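Francine Marchand had watched the arm fail for 14 days before she changed the method. Until then it learned only from good runs. Now Eetu also recorded the bad ones, where the plate touched the wire too early, and he marked the moment when each mistake began.

"You teach it to be afraid," said Reto.

"I teach it to wait," she said.

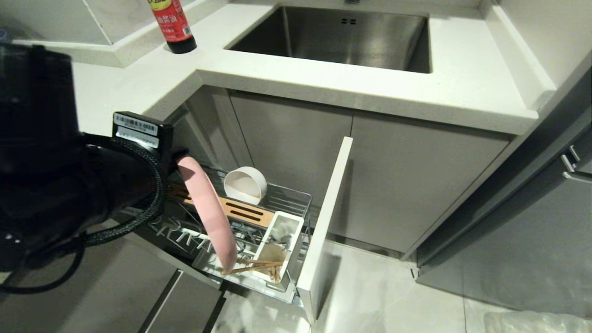 In the evening she put the results of the two methods next to each other. With the old one, the arm hurried and pushed. With the new one, it stopped for a moment above the basket — like her grandmother, who still washed the plates from 1949 by hand — and then it went down slowly.

Reto read the table twice. He asked if he could keep the page.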